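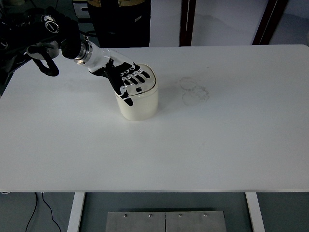
The Patient Art of Touching a Lid

Ask the software people at Grendex what keeps them up at night and they won't say walking or talking. They'll say lids. A cream-colored canister on a white table looks like the easiest thing in the world, and for you and me it is, but the planner has to decide where four fingers go on top and where the thumb hangs down the side (and how hard any of them should press) before the arm does anything at all.

I spent a happy, rather long day in May with the team, drinking their coffee and watching their screens. Their planner, Sosard, came up with 772 candidate grasps for one canister, then threw out all but two. The perception side has its own troubles, as pale plastic on a pale tabletop leaves a depth camera very little to hold on to, and the edge of the lid kept wandering on the monitor like a sleepy cat!

The control loop is newer. It was rewritten last winter after a set of trials at Jollwood, 2,220 of them, and every one was logged and replayed at quarter speed. I watched a good many of those replays myself, and I confess I started rooting for the thumb. The next release adds twisting, and the team already has a shelf of jars picked out for it.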